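Clonduren opens its gripper program to visitors on February 13, 2021

MONECK - I've been writing these announcements for Clonduren for a while now, and this is the first one I've really looked forward to sending out. On February 13, 2021, we're holding our first open day for the hand-held gripper program, and you're invited!

We're skipping the auditorium and the slides. Our demonstrations run at a dining table with a polka-dot cloth on it, and the things we pick up are the kind you'd find in any kitchen or garage - cups, jars, cans. You hold the gripper yourself, squeeze, lift, and set the thing down wherever you like. 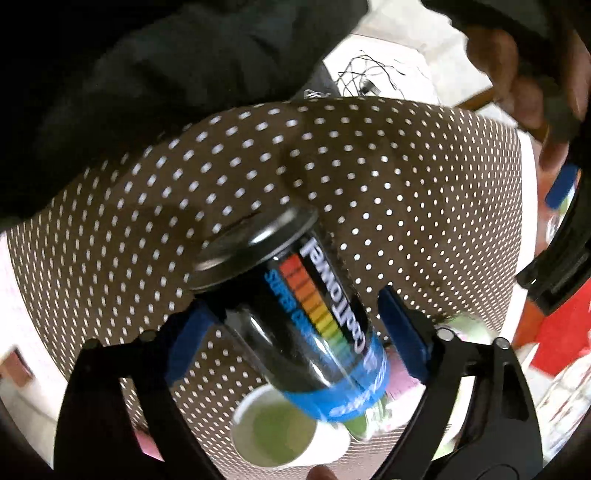

A can of ColorWorks spray paint held between the gripper's blue pads during a Clonduren demonstration.

Each visitor gets 29 minutes at the table with one of our operators (long enough to get the hang of it, I promise - I'm all thumbs and I managed). The first few tries usually feel clumsy. Then your hand sort of figures out where the jaws are and you stop thinking about it.

What you'll be practicing is tidying. Cups and jars lying on their sides are harder than they look, especially when they're close together and you have to get the jaws around one without nudging its neighbor. My own advice is to open wide, come in low and take your time.
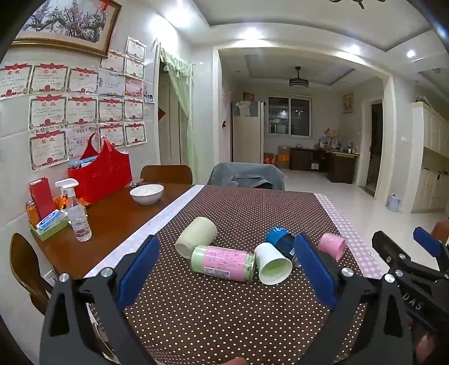

The Vasić software team will be on hand too, showing how a recorded hand movement gets turned into something a robot arm can follow. They brought 379 recorded pickups to our preview in Stundasberg and happily talked people through the bad ones, which I thought was the best part of the evening.

Admission is free. Groups are limited to nine people, and children are welcome with an adult. If you can't make this one, we're planning a second open day in April.

To reserve a place, or to arrange a press visit, contact the Clonduren press office in Moneck.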